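# Comparing two sets of gripper fingers on a hand-held tool

I had two pairs of fingers to choose from, the stock Orkine ones and a pair from Titar, and I wanted to know which I'd rather live with before October.
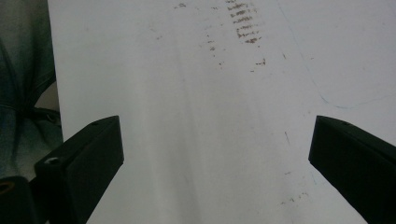

Start with the mounting screws. Snug them down evenly, then open and close the gripper 3 times by hand and check them again (mine always settle a bit).

Next, check the camera. Open the fingers all the way and make sure both tips stay in view — if one drops out, tilt the camera down a little and lock it.

Now the fun part! Pick one small object and do 100 grabs with each pair. I used a marker cap, and I kept the speed set to 3000 in the Drevthorpe controller for both runs. Write down every slip as it happens, and don't trust your memory!

Swap fingers, zero the opening again, and repeat. I forgot to zero the first time and had to throw out 107 recordings. Ouch.

The Titar pair slipped less for me, but the Orkine tips were easier to line up on flat things — so I'm keeping both sets in the drawer for now.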